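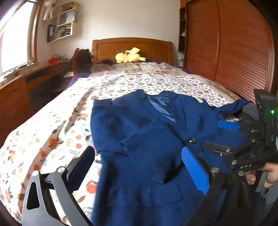 Section 3: Handling garments with the hand-held grippers

This section covers tasks in which clothing is picked up, spread, turned or folded on a bed. Read it together with Section 2 (Fitting and checking the grippers). It applies to all operators working in homes on the Wellow programme.

3.1 Before you start

1. Ask the householder which garments may be used. Do not use anything they have not agreed to.
2. Empty all pockets, including the inside ones. Give what you find to the householder.
3. Look at the finger pads on both grippers. A pad with a split, a raised corner or a missing tooth must be changed. A worn edge will pull threads in wool and will mark a satin lining.
4. Check that the pivot screws are flush. A screw that stands proud will catch on loose weave.
5. Open and close each gripper ten times away from the garment. The movement should be even in both directions.

Note: The bed does not need to be stripped or tidied. Patterned duvets, soft toys and clothes on the pillow are normal in a home and should be left as they are, unless the householder asks for something to be moved.

3.2 Gripping a jacket

1. Lay the jacket on the bed with the front panels facing up. It may be rumpled.
2. Stand where you can reach both sides without leaning on the mattress.
3. Take a fold of cloth with one gripper. Close it slowly until the cloth stops sliding, then stop squeezing.
4. Keep the other gripper open and above the bed until the first one has a firm hold.
5. Bring the second gripper down flat to the garment. Do not push the tips into the bedding.
6. Lift both sides at the same speed.

CAUTION: Do not grip by a button, a pocket flap or the edge of the lining. These parts are sewn on and can tear away under a load the main cloth would stand.

CAUTION: Keep your free fingers behind the handle. The linkage closes on itself and can pinch.

3.3 Failed grips

If the cloth slips, let it fall. Do not snatch at it. Open the gripper fully, move clear and begin again from step 3 of 3.2. After 3 failed grips on the same garment, put it to one side and record code 394 on the task sheet. A slipped grip is a valid result and must not be left out of the record.

3.4 Private items

Papers on shelves and notice boards may carry names or addresses. Before starting, ask the householder if they want any of these covered or taken down. Write their answer on the consent form, even if it is no.

3.5 After the task

1. Check the garment for pulled threads, pressure marks and loose buttons.
2. Report any damage the same day to Efa Price at Mumska.
3. Wipe the pads with a dry cloth. Do not use solvent.
4. Add the session to the pad log. Pads are changed at 2000 closures or when damaged, whichever comes first.

For trousers and skirts, go to Section 4. For bed linen, see the separate Bellis sheet.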